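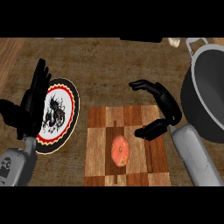 Edlow Public Library Service is reviewing its loan periods and reservation limits for the first time in more than 40 years. This thread sets out what is proposed and how members can respond. (1/9)

The standard loan for books will move from three weeks to four. The change applies to all adult and junior titles at the Edlow and Dristthorpe branches. New releases will stay at two weeks while there is a queue. (2/9)

Renewals will become automatic. Where no other member has reserved an item, it will renew twice without any action from the borrower. A notice will be sent by email or text message on each occasion. Members who prefer a printed notice can ask for one at either desk. (3/9)

The reservation limit will be set at 12 items per card. At present there is no limit, and in March the service held 961 reservations that had been filled and never collected. Each of those items sat on the holding shelf for ten days before going back into circulation. (4/9)

Uncollected reservations will be held for seven days under the new rules. Members travelling from the Lullel district, where the mobile library calls fortnightly, will keep a hold period of 16 days so that no item lapses between visits. (5/9)

Overdue fines on junior cards were removed last year and will not return. Fines on adult cards remain under consideration. The service has not reached a view on this question and would welcome comment from members on both sides of it. (6/9)

The Goicoechea Collection of local maps and parish records is not affected. It remains for use in the reading room only, by appointment, between 10 am and 4 pm. Photocopying charges for the collection are also unchanged. (7/9)

Comments can be made using the form on our website or on paper at any branch. Written responses should be no longer than 500 words. Large-print forms are available, and staff can take down a response by telephone for members who are unable to write. Organisations such as schools and book clubs are asked to send one response on behalf of their group. (8/9)

Responses close at 5 pm on the last working day of the month. A summary will be published on the noticeboards and on this account before any change takes effect – current loan periods and limits apply until then. Items already on loan will keep the due date shown on the receipt. (9/9)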